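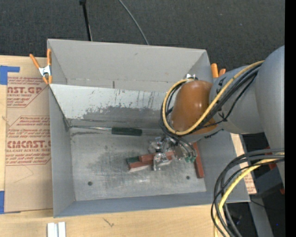

The gray bin, on the table at Burkar.

Chia-hao Liao had been told to empty the shop by the end of January, and he had done it, except for the bin.

The lathe had gone to a man in Killine for 320 dollars. The benches went for less. The filing cabinets went to the scrap yard with the shelving, and the yard paid by weight and did not ask what any of it had been. What was left was one metal bin with some odds and ends at the bottom, and he had carried that home to the house on Burkar Road and put it on the table, where his daughter found it at breakfast.

"What's in it?" she asked.

"Your grandfather's things."

She looked in. There was a long screwdriver with a green handle, lying against the back. There were a couple of reddish-brown blocks, a small dark green piece next to them, and a narrow red bar by itself on the right.

"Is it worth anything?"

"The screwdriver is a good screwdriver," he said.

He had used it himself when he was twelve. His father had a contract then with the Wu plant in Sterkstead, repairing the housings on their pumps, and there was one screw set so far back that no ordinary driver could reach it. A boy's arm could. He got 2 dollars for each housing, paid on the spot, and in the summer of the big order he did 46 of them. His father wrote the number on the wall in pencil. It was still there when Chia-hao locked up for the last time. He had thought about taking a picture of it and then hadn't.

The blocks were another matter. He had no idea what they were. He had asked his aunt, who kept the books for the shop until she was past seventy, and she said they were spacers. He had asked old Wu, who said they were never spacers, they were for propping the door. The two of them had disagreed about most things for forty years, so that was no help.

"You could throw those out," his daughter said.

"I could."

He ate his toast. She was going back to school that afternoon and there was a bag to pack and a tire to look at. The paint inside the bin was peeling where it had been knocked over the years, and some of it would come off on the table if he left it there. He knew that. He thought he would move it to the garage after lunch.

"How much did they offer you for the building?" she said.

"Enough."

"Dad."

"Enough to pay off what he owed, and 500 over."

She didn't say anything for a while. Then she reached into the bin, took out the screwdriver, and turned it over in her hand. The ridges on the handle had always been hard on the palm. He saw her notice it and shift her grip, the way he used to.

"My desk at school wobbles," she said. "There's a screw way up underneath."

"That one will reach."

She took it upstairs and he heard her drop it in the bag. He rinsed his plate – there was only the one, she never ate in the morning – and went out to see about the tire.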